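The table that catches everything

Trays and baskets will not make you tidy, but they do make a crowded table easier to live with

Most homes and most shared rooms have one table where things end up. It is usually near the door or between the kitchen and everything else. Cups go there, then post, then a charger, then something that belongs upstairs. By the end of a week there is no room left to put down a plate.

The usual advice is to clear it completely and keep it clear. In the house where I grew up this was tried every December, before visitors came, and it lasted until the visitors left. I now think the better plan is to accept that the table will be used and to give the things on it somewhere to sit.

A tray is the cheapest place to start. It has an edge, so small things stay on it, and it can be lifted off in one go when the table is needed. A light blue one with a low rim will take a plate and a cup with a bit of room over. Baskets do the same job for things that stay put, such as tissues.
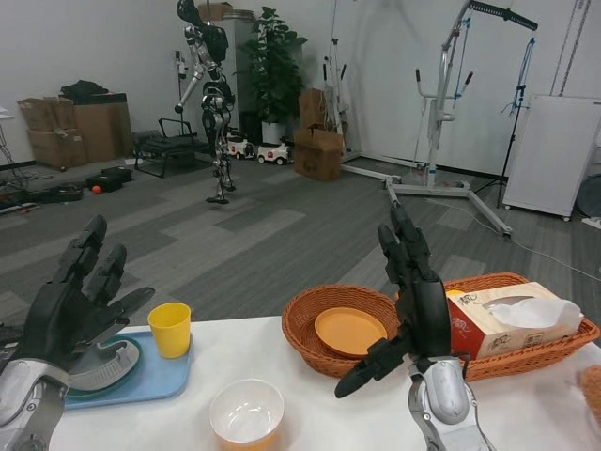
Should you buy one large basket or several small ones?
Two of different shapes will suit most tables. A round one takes plates and bowls, a long one takes a tissue box with space beside it, and neither gets so full that you have to empty it to find something.

Wicker is still the most common choice. It is light, it does not scratch a painted top and it can be wiped with a damp cloth. The drawback is crumbs, which get down into the weave and stay there. A stiff brush, used dry and outdoors, gets most of them out. If the basket is going to hold food, line it with a napkin and wash the napkin.

Size matters more than people expect. My own table is 170 centimetres long and 81 wide, and the first basket I bought for it took up so much of the middle that it had to be moved for every meal. It went to live in the bathroom. The one that replaced it is from Jiltero, 260 millimetres across, and it has stayed where I put it.

Colour is a matter of taste, though it does help if the tray and the baskets are different colours. People who share a room learn quickly that cups go on the blue one. Plastic cups and plates in strong colours, yellow or orange, are easy to spot on a white top and so get picked up sooner. I bought a set of 4 plates in the Ebihara shop in Plitdale for that reason, and three of them have gone back in the cupboard. The fourth lives in the round basket, where it gets used for biscuits.

Drinks are best kept away from the middle. A bowl or a jug with liquid in it should have a clear patch of table to itself, well away from the tissues and further still from anything with a plug. 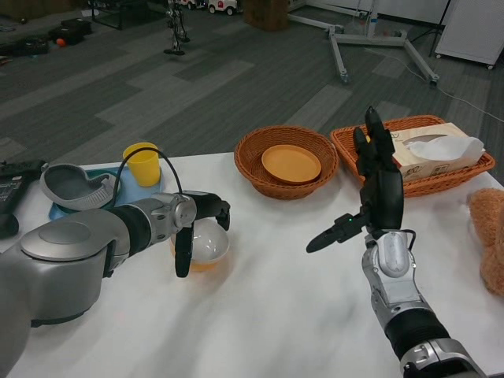 Words by the home desk, Hultolis Magazine
Published August 17, 2025

Then there are the things that should not be on the table at all. Shoes are the obvious one. They get put down while someone looks for the other one or hunts for a bag, and then they are forgotten, sometimes right beside a cup. A low rack by the door deals with most of it. If a shoe has been on a tray, wash the tray with hot water and washing-up liquid before anything to eat goes back on it.

Soft toys are harder. A bear left at the end of a table is usually there on purpose, and moving it can cause more trouble than it saves. Give it a chair.

Chargers and extension leads can go along the far edge, provided they are kept together and the leads do not run across the part where people eat. I have tried a box with a lid for mine. The lid is now under the sofa.

As for upkeep, once a week is enough. Lift the tray off, take it to the sink, wipe the table and put the tray back with only what belongs on it. Tip out the baskets while you are there. Mine had some elastic bands in it last time, and the key to the shed.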